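Last updated: April

Section 2: Taking out a drive and putting one back

I wrote this part of the Clurkis desktop guide for people who have never had the side off a computer before. If you've done it fifty times, skip down to the cautions and then go have a coffee. Everybody else, stick with me! You'll need a Phillips screwdriver, a little dish for screws, decent light and a table you don't mind tying up for an evening.

Before we get going, get to know the two things you'll be dealing with most – the wiring near the drive bay, and the blue plastic parts. The first picture has a bundle of red, yellow, orange and black power wires with a light blue SATA cable next to it, and the second has a blue bracket with a black module sitting in it.
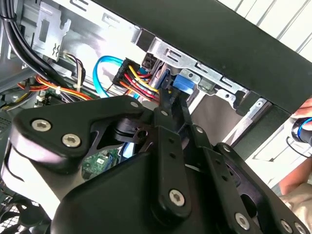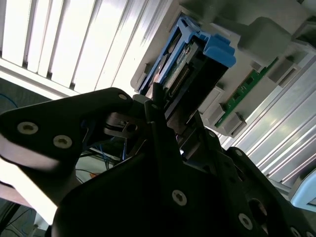 Getting ready

1. Shut the computer down all the way. Sleep mode doesn't count (I've made that mistake, and the fan spinning up next to my knuckles cured me of it).

2. Unplug the power cord from the back, then hold the power button in while you count slowly to ten.

3. Lay the case on its side with the removable panel facing up. I put an old bath towel under mine.

4. Take off the side panel and lean it somewhere you won't kick it.

5. Touch a bare metal part of the case before you reach for anything else. Do it again every time you come back from answering the phone or chasing the cat.

Note: take a photo of the inside with your phone before you unplug a single thing. I take three or four, from different sides, and I've never once been sorry.

Unplugging the drive

6. Find the SATA data cable first. It's the thin one. Some have a little metal spring clip on the plug, so feel for it with your thumb and squeeze if it's there. Pull the plug straight out, holding the plug and never the cable.

7. Now the power connector, the wide flat one with the colored wires running into it. These can be stubborn! Wiggle it very slightly from end to end while you pull. Please don't rock it up and down, as that's how the plastic tongue on a drive gets snapped.

8. Move both cables out of the way. If the power bundle keeps springing back over the bay, a loose twist tie will hold it to the side while you work.

Caution: metal drive cages can have sharp edges, and they find the soft part of your hand every time. Go in slowly and don't yank your arm back if something pinches.

Sliding the drive out

9. Look for a colored plastic tab on or beside the bay. On the cases I use it's the release latch. Press it with a fingertip and keep it pressed.

10. With your other hand, ease the drive toward you. It should move without a fight. If it won't budge, stop and check for a screw on the far side of the cage. The older Gindus cases had one there and I spent half a Monday swearing at it.

11. If your drive comes out in a plastic carrier, flex the sides of the carrier gently outward and lift the drive free. Set it down label up on something soft.

Caution: keep your fingers off gold contacts and bare circuit boards. Hold parts by the sides. If you do touch a contact by accident, don't rub at it with your sleeve (I know, I know, it's tempting).

Putting the new one in

12. Fit the new drive into the carrier the same way around as the old one. Your photos come in handy right about now.

13. Slide it into the bay until the latch clicks. Give it a light tug – it should stay put.

14. Plug in the power, then the data cable. Both plugs have an L shape inside and only go on one way, so if one feels wrong, turn it over and try again.

15. Check that no wires are touching a fan, then put the side panel back on and plug the cord in.

Note: if the computer doesn't see the new drive when you start it up, power down, unplug, and push both connectors in again firmly. That's been my fix nearly every time. Only after that would I start poking around in the setup menus, and those have their own section.

Related sections
Nistari front panel: removing and refitting
Adding memory to a Canpolat board
Cleaning fans and filters
Setup menus for new drives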